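Okay friends, I've had the new Sketier record on since breakfast and I have feelings, so settle in, this is going to run a few posts!

First, the news part. Trondomar entered the college radio chart at 12 this week, which for a band that was playing to 3 of us and a bartender not so long ago is just plain wonderful.
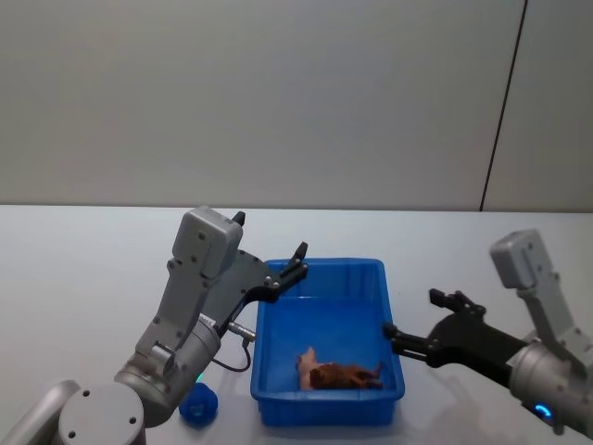 Blue bin, white table.

Sketier is a slower burn. The first two songs didn't grab me at all, and then the third one comes in with that wobbly organ and I had to pull the car over (okay, I was already parked, but still).

Cosska Records pressed 300 copies on vinyl and I got mine from the nice folks at Wong, who always tuck a handwritten note in the sleeve — I keep every one of them in a drawer.
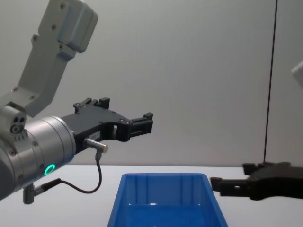 Side two is where the drummer really gets to stretch out, and if you only have time for one song, make it the long one near the end. Headphones, please, and let it finish.

Both bands are supposed to tour together later in the summer, no dates yet. If your local station takes requests, call in and ask for either one. It really does help — and the DJs love hearing from people!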